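Golstead Van and Camper Owners Group
Minutes, November meeting
Started 7:10 pm, late, door was locked again

Attendance: quorum met. Sign-in sheet with the secretary. Apologies taken as read.

1. Last minutes
Approved with one fix. The shop in item 4 was Coste, not the tire place next door. Corrected copy going out by email.

2. Witix van, shared use
Group van at 1,786 miles since last oil change. Fine for now. Passenger side slider still sticks when it's cold. Coste looked, says the lower roller is worn, part on order. Until then open it from the inside and don't slam it.

Insurance renewal came in. Went up. Two members asked why, no claims this year. Secretary to call the agent and ask for it in writing. Also ask if we can add weekend drivers without paying for the whole year.

Booking calendar: people are still writing names on the paper one AND using the online one. Pick one. Voted, online only from next month. Paper one comes down.

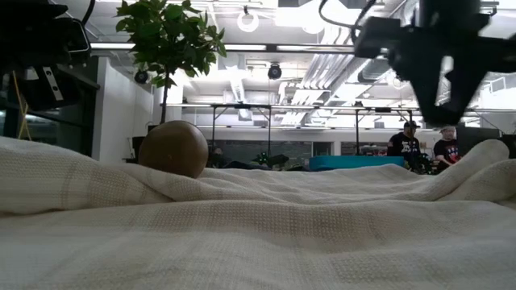

Fuel. Bring it back with at least half a tank. Same reminder as last time. Reciepts go in the glove box envelope, not the door pocket, the door pocket ones get soaked.

3. Second van
Long item, short version here.

Two vans looked at. First one is the Gunmont dealer's, white, long wheelbase, plain cargo, one previous owner. Service book complete up to last spring, then a gap. Dealer says the work was done and the stamps are missing. Several people not happy with that. No rust found underneath by those who went. Brakes felt soft on the test drive. Dealer would do pads before pickup, wouldn't budge on price.

Second one is a private sale, short wheelbase, already has a partition and side windows. Cheaper. Higher miles. Seller wants a quick answer and won't hold it without a deposit. Motion to put down a deposit tonight, failed. Feeling was we don't pay anything before an inspection.

Agreed: Coste to inspect both, if the seller will let the private one go over there. Group pays inspection fees out of the general account. Report back next meeting, or by email if the private one looks like selling.

Question from the back, do we even need long wheelbase. Parking at the lot is tight as it is. Somebody to measure the space before we go any further. Left with the parking rep.
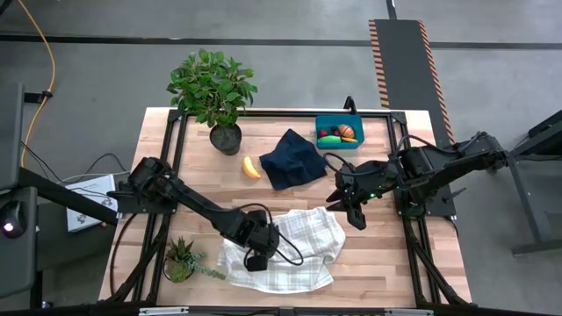
Financing talked over. No loan. If the account won't cover it we wait till spring. Vote on that, carried, one against.

4. Account
Balance after bills $1,352. That's before the insurance renewal goes out. Does not include the money set aside for the second van, which is in the savings account and hasn't moved.

Dues: a few still owing. Reminder to go out once more, then booking rights stop until paid. Nobody objected.

Somebody asked if we could sell the old roof rack. Yes. List it, take the best offer, funds to general.

5. Winter stuff
Winter tires going on the Witix van this month. Coste has them in storage from last year, tread checked and OK for one more season. Appointment is a morning one, drop off by 8:30, need a driver. Got one.

Scraper and small shovel stay in the back from now till April. Jump pack needs charging, was dead flat when checked. Whoever has the van next, plug it in overnight please.
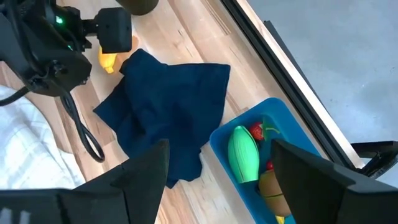

Washer fluid: use the winter kind only. Summer stuff froze in the lines last year and we paid for a pump.

Battery is original. Ask Coste to load test it at the tire appointment, replace if weak, no need to come back to the group for approval on that.

6. Spring trip
Gunmont lake again or somewhere new, split pretty even. Campsite wants numbers early this time. Form to go round by email, answer it or you're counted as not coming. Trailers OK but the upper loop is closed to anything long.

7. Any other business
- Spare key is missing from the lockbox. Check coat pockets. If not found by next meeting we pay to have the box recoded.
- Request for a tire gauge that works. Approved, buy one.
- Noise complaint about early departures from the lot. Don't idle, load the night before if you can.
- Website still shows last years dues. Being fixed.

Next meeting same room, 7 pm. Second van first on the agenda.

Closed 8:50 pm.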